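Feedback Frequency and Task Persistence in Small Work Teams

Student project report, Organizational Behavior
Author: Mieke Meijer
Submitted December 31, 2023

1. Background

Most studies of supervisor feedback use yearly survey data. Such data can show whether employees who report more feedback also report higher commitment, but they say little about how often feedback should be given. This project looked at frequency alone. The content of the feedback, its tone and the seniority of the person giving it were held as constant as the setting allowed.

Two research questions were set in September:

Q1. Does weekly written feedback from a team lead change the share of assigned tasks completed on schedule, compared with monthly feedback?

Q2. Do team members rate weekly feedback as useful, or as a form of monitoring?

2. Setting and participants

Data were collected at Gonetti, a contract assembly and testing firm with two sites, Leso and Conneely. The sites do similar work and use the same task tracking software, Stumov. Participation was open to all non-supervisory staff with at least six months of service. A total of 68 people took part, in teams led by 18 team leads. Leads received a one-hour briefing and a short template for written comments. The template asked for one completed task, one open task and one offer of support.

Teams at Leso were assigned to weekly feedback and teams at Conneely to monthly feedback. Assignment by site was a condition set by the firm. It prevents a clean separation of the feedback effect from differences between the sites, and this is taken up again in section 5.

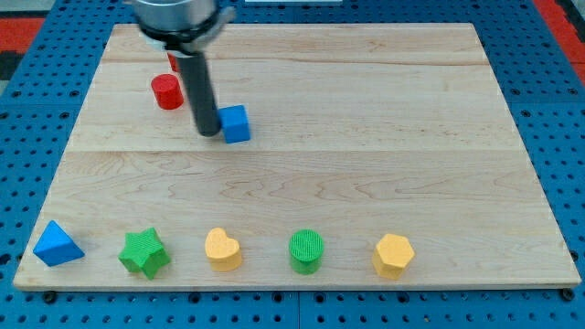
Figure 1. Gripper above a wooden board with colored toy blocks.

3. Method

Task records were exported from Stumov at the end of the study period. The export held roughly 4000 entries. Entries without a due date were removed, as were entries reassigned to a different person after the due date. A task was counted as on schedule if it was closed on or before its original due date. Extensions granted by a lead were ignored, because leads differed widely in how freely they gave them.

Usefulness was measured with a five-item questionnaire, answered on a seven-point scale. Two items dealt with monitoring and were reverse scored. A random sample of 300 written comments was also read and sorted into three types: specific praise, general praise and correction. Comments that fit more than one type were placed under the type that took up the most words.

4. Results

On-schedule completion was higher in the weekly group, but the difference was small and varied between teams. Teams that already had a high completion rate showed almost no change. The clearest rise was in teams whose lead was new to the role.

Questionnaire scores did not follow the same pattern. Members of the weekly group rated feedback as slightly more useful on the three direct items and slightly more intrusive on the two monitoring items. When the items were combined, the groups could not be told apart.

In the comment sample, general praise became more common over the study period in the weekly group. Several leads reused whole sentences from one week to the next. Monthly comments were longer and more often named a particular task.

5. Limitations

Site and condition are confounded. The study period was short, and completion rates at both sites depend partly on parts deliveries, which were not recorded. The comments were sorted by one reader, so no agreement figure can be given. Leads knew which condition they were in.

6. Further work

A follow-up should assign teams to conditions within each site and include a two-week interval as a third condition. A second reader should sort at least part of the comments. The questionnaire should report the monitoring items as a separate scale.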